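Ulladgate Community Clinic
Patient Billing Navigator Project
Progress report to the Derness Fund, second half of the grant year
Prepared by Leonie Maihi, project lead

Where we are

When we last wrote, the navigator desk was a folding table next to the vending machine at our Minport site, and most of its visitors wanted change for a dollar. It now has a door, a phone line and a name on the wall, and most of its visitors want to know why they have received three bills for one knee.

We opened 200 cases in this period. A case means a patient sat down with a navigator, or spoke to one by phone, and went through at least one bill line by line. Quick questions at the front counter are logged separately and are left out of that figure, though they take up a fair amount of the morning.

What patients bring us

The most common problem is still the split bill. A patient has a minor procedure, pays what the front desk asks for, and goes home believing the matter is closed. Then the lab writes, followed by the anesthesia group, followed by the lab again with a different account number. Our one-page sheet, "Who Might Send You a Bill," now goes out with every procedure packet. It was two pages until we watched patients try to read it.

The second problem is the payment plan that lapses when a card expires. The system cancels the plan, tells the patient nothing, and sends the balance to late notices. We found 27 of these when we went looking. Of those, 26 have been put back on their original terms. The last one is with the vendor, who has asked us to open a ticket about our ticket.

Financial assistance applications

The old form ran to nine pages and asked for the same address four times. The new one is three pages and asks once. We had hoped to have it in use by January, but it sat with outside counsel for longer than planned — they wanted a definition of "household," and then wanted a different one. It is now in use at Minport and at Cosgrove, and the old form has been removed from the racks. A few copies keep turning up in drawers.

We printed 800 of the new forms for the first run. Cosgrove has asked for more, and we have moved some of the Minport stock over while the next order is priced.

Staffing

The second navigator position was empty for much of the period. We interviewed well and lost two candidates to a hospital that could pay them more to do less, and we could find no argument against their choice. The post is now filled. Our new navigator came from a dental office and is not easily alarmed by a claim denial.

Spending

We are under budget on salaries for the reason above and slightly over on translation. With your agreement, we would like to move part of the unspent salary line to translation and phone interpreting. A revised budget sheet is attached. The total does not change.

What has not worked

The evening drop-in at Cosgrove drew very few people. We held it at 6 p.m., when most parents in the area are making dinner, as several of them told us afterward. We are moving it to lunchtime.

The text reminders also need work. The first version began "Your balance requires action" and was taken by a good many patients for a scam. The new wording gives the clinic's name first and includes a number that a person answers.

Next period

We plan to start cost estimates before scheduled procedures at both sites, with Minport going first. We will also ask patients who closed a case whether they understood their next bill without us. The questions are drafted, and we would welcome your comments on them before they go out.

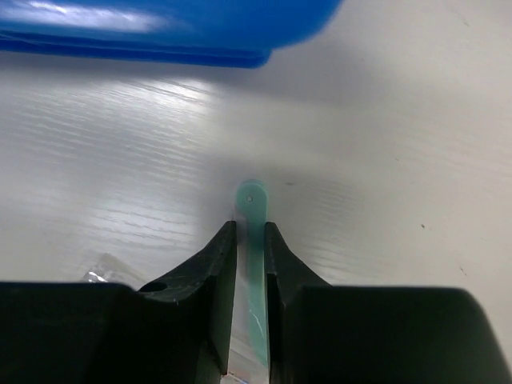 Mint-green plastic utensil, white wood-grain tabletop.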